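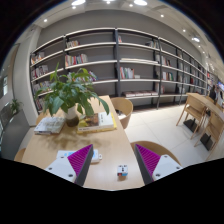 # Reading table, Wernham Room, Plomdale

This page covers the table and what is normally kept on it. It belongs with the pages on the shelving and the windows, and replaces the older page that still showed the table against the far wall. Notes by Rupert Stöckli, last revised in December.

The Wernham Room is on the upper floor at Skerkwood. It is used for reading, small meetings and a monthly repair evening. Bookings are made through the office. The room has one door, one radiator and 47 metres of shelf, measured along the shelf fronts.

## Table

Light wood top. The finish is hardwax oil, renewed once a year in the summer closure. Each coat is left overnight before the next, and the table stays out of use until the morning after the last one.

Wipe with a damp cloth and dry along the grain. Spray polish leaves a film under the next coat of oil and has to be sanded off, so none is kept in the cupboard. Cup rings that are noticed the same day usually come out with a little oil on a fine pad. Older rings wait for the summer.

The table came from the ground floor in two parts, top and underframe. The underframe bolts were replaced during the move, as two of the original threads had gone. The replacements take the 4 mm key on the hook inside the cupboard door. Check them for tightness when the table is oiled. Do not check them by leaning on the corners.

Before the move the table stood lengthways to the far wall. In that position the lower shelves on one side could not be reached without moving a chair, and returned books tended to pile up on the tabletop. The present position leaves a clear walk along the shelves.

## Chairs

Light wood with curved backs. They match the table well enough, though they were bought later and from a different supplier, Leitner. Spare felt pads for the feet are in the small tin. When a pad is lost, change all the pads on that chair, otherwise it rocks.

The chairs are not stacked. They are pushed in at the end of the day with the backs just clear of the table edge. Contact with the edge wore a dull line in the previous finish and it took a long time to sand out.

Bags and coats go on the hooks by the door. In practice a good many things end up on chair seats. Anything still there at closing goes to the office and is held for a month.

## Books on the table

The books left out on the table are the current selection. They are changed when somebody has the time, in theory at the start of each month. Large formats are laid flat, since the deeper shelves are full and a heavy book standing at a slant pulls at its binding.

The selection follows no scheme. Recent ones have covered bridges, garden design, printed textiles and the history of the local canal. Suggestions can be written in the notebook.

Books from the table may be borrowed in the ordinary way. Fill in the slip and put it in the box, then leave the gap on the table as it is. Moving another book across to fill it makes the selection list wrong, and the list is used for the evening check.

## Plant

The plant stands in water in a vase in the middle of the table. It was grown from cuttings taken from the large one in the entrance hall and has been on this table for three winters. The variety was never recorded.

Care:

- Top up to the shoulder of the vase with water that has stood overnight.
- Change the water fully once a month. Carry the plant and the vase to the sink together and lift the stems out there.
- Rinse the roots under a slow tap. Do not trim them unless they are soft.
- Two drops of liquid feed at each full change in spring and summer. None in winter.
- Turn the vase a quarter turn at each top-up.
- Wipe the leaves with a barely damp cloth. Leaf shine is not used.

The water darkens between changes. If it smells, change it early. If it does not smell, keep to the schedule.

Long leaves that hang over the rim are left alone until they reach the books. They are then cut at the base of the stalk. Sound cuttings can be rooted in the jars on the sink windowsill, and visitors are welcome to take one.

The shadow of the leaves on the tabletop is a nuisance for close reading. The remedy is to move to a different seat. Moving the vase to the end of the table was tried for a few weeks and it was knocked twice.

## Power on the table

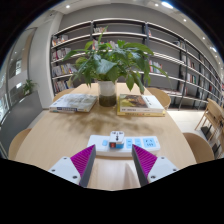
*White power strip with an upright plug adapter, near end of the table. Plant and shelving beyond.*

There are no sockets in the tabletop. A floor socket was priced at the time of the move and turned down, as the cable run would have meant lifting tiles under the shelving. A strip is used for meetings and the repair evening.

Rules for the strip:

1. It goes at the end of the table, away from the vase.
2. The lead runs straight down from the table edge and along the floor in the rubber channel. It does not cross the walkway by the shelves.
3. One adapter at most. No second strip is to be plugged into the first.
4. Heaters and kettles are not used in this room at all.
5. When the vase is being topped up, the strip is switched off at the wall and lifted clear of the table.

Adapters left behind are kept in the cupboard in a labelled bag. Please do not take one home on the grounds that it looks like yours. The strip itself is inspected once a year with the other portable equipment, and the result is entered in the office register.

For longer sessions, charge laptops beforehand where possible. The strip serves a small group without trouble, but bulky plugs cover the sockets beside them and the usable number drops quickly.

## Shelving

Tall shelves stand along the wall behind the table. They are covered in full on the shelving page; only the points that affect the table are given here.

The shelves are fixed to the wall at the top. The fixings were renewed when the room was repainted. The step stool is used for the upper rows. The chairs are not, and neither is the table.

The clear distance from the table edge to the shelf fronts should be enough for a person crouching at the lowest row with a chair occupied behind them. If it is not, the table has drifted. It moves a little each time the floor is cleaned. Two brass pins in the floor mark the correct position of the legs on the door side, and the other legs then fall into place.

## Small items

Loose things found on the table, such as puzzles, dice, chargers and packets, are put in the shallow tray on the cupboard at closing. The tray is emptied monthly. Opened food packets are thrown away the same evening.

The puzzles in the room belong to the room and may be left out during the day. Several have been taken apart by visitors and put back together wrongly, so a puzzle that cannot be solved is not necessarily a difficult one. Put doubtful ones in the tray with a note.

## Known faults

- Slight dip in the tabletop near the window end. Stable, no action.
- One chair creaks at the left back joint. To be glued at the next closure.
- Lower shelf nearest the door sags under large formats. Keep it to paperbacks.
- Lamp over the table hums when dimmed. Replacement dimmer ordered from Leitner, 3 weeks' delivery quoted.

## Closing check

Strip off at the wall, lead coiled. Chairs in. Books on the table compared with the list. Vase level looked at and topped up if low. Tray done. Window latched at the top as well as the bottom.

Corrections to this page go to Rupert Stöckli, by way of the office.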